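4.2 Bin surfaces and the resting position of mixed items

The Irow items were chosen to differ in outline and stiffness. A flat tray, a thin rod, a wedge and a piece of cloth do not settle in the same way, and a container that suits one of them may be awkward for another. The earlier part of the study at Brurgate used straight-sided boxes, which gave clear results for trays and poor ones for almost everything else. For the second part we moved to painted metal bins with sloped sides, and the remainder of this section deals only with those.

Items were placed by lot. A session ended when no free area on the floor would take another item flat, and the position of each item was then noted against the nearest wall. Over the whole series 1166 resting positions were entered in the Fu sheets. We did not try to record the path an item took on its way down, only where it lay at the moment of entry.

The bins came from a Nosus store and had been in service before we received them. They were not repainted. We thought about this at some length, as fresh paint would have made the bins more alike, but a worn bin is what most stores have, and the wear is part of the surface the items meet. In the bin shown in Figure 2 the grey floor is scuffed, and the pale upper inner wall is scratched and carries rust-brown stains along its lower portion. A metal rail runs along the base of that wall. The rail matters for the results given below, because a thin edge can catch on it.

Long items were the least predictable. A rod set down on bare floor tended to roll until it met something, whereas a rod laid across a tray usually stayed where it was put. We therefore treat "rod on tray" as a separate resting position in Table 3 and do not group it with "rod on floor". The red-orange rod in Figure 2, across the end of the white tray, belongs to the first group. The pink wedge near the left wall is entered as "floor, wall side".

Figure 2. Mixed items in a sloped-sided metal bin on a light wooden tabletop.

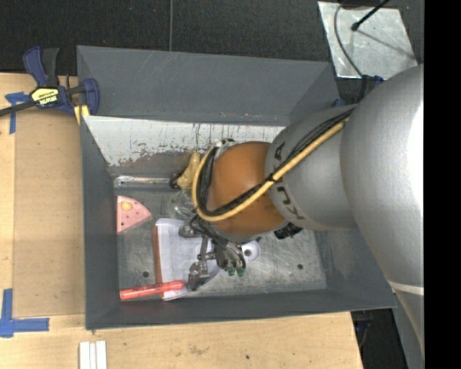 Trays gave the steadiest entries of any item. Their long edges seldom lined up with the walls, however, and a tray lying at an angle takes up more of the useful floor than its area suggests, as the corners it leaves free are too small for anything but wedges and cloth. Turning the tray square before adding the next item would free a good deal of room. We left trays as they lay, to keep to the placing rule set out in Section 3.

Soft items raised a different problem. A crumpled cloth has no fixed outline, and two people looking at the same bin could disagree about how much floor it covered. Lai-ching Yang and Ihor Kobzar therefore read every entry of this kind apart from each other, and where they differed by more than 30 mm the larger value was kept – a cautious choice that makes cloth look slightly bulkier than it is. Clear plastic items were hard to read for another reason. Their edges are faint against grey paint, and the two readers asked for a second look at these more often than at any other material.

The sloped sides did what we had hoped for with small rigid items, which slid off the slope and came to rest on the floor. Light items behaved less well. Cloth stayed on the slope in a good share of sessions, above all where the paint was dull, and had to be entered as "not on floor". We have no measure of paint roughness and can say only that the readers' notes mention the dull patches again and again.

Floor holes had little effect. All the items in the set were too large to pass through, and only the thinnest strips were ever noted as resting with an end in one. The holes are useful when a bin is washed out, and we would keep them.

It follows that the choice of bin should depend on which items make up the greater part of a load. Where trays are common, floor area counts for more than slope. For loads of wedges and other small rigid pieces the sloped bin is to be preferred, provided the rail is covered or filed smooth. Mixed loads are taken up again in Section 5.

Comments

Did you try a liner? We put thin rubber matting in our metal bins and the rods stopped rolling, though the cloth problem got worse. – partsroom

Useful section. I would like to see the dull paint measured properly. A simple tilt test would do it. – M.

Table 3 seems to be missing from the version I downloaded on Nov 10, 2021. The text refers to it but it isn't there.

Same here, Table 3 is only in the January version.

Related items

Straight-sided boxes and flat trays: the first Brurgate series
Reading the outline of soft items: agreement between two readers
Notes on the Fu sheets, with a blank form
Wear and staining in painted metal bins
The Irow items: dimensions and materials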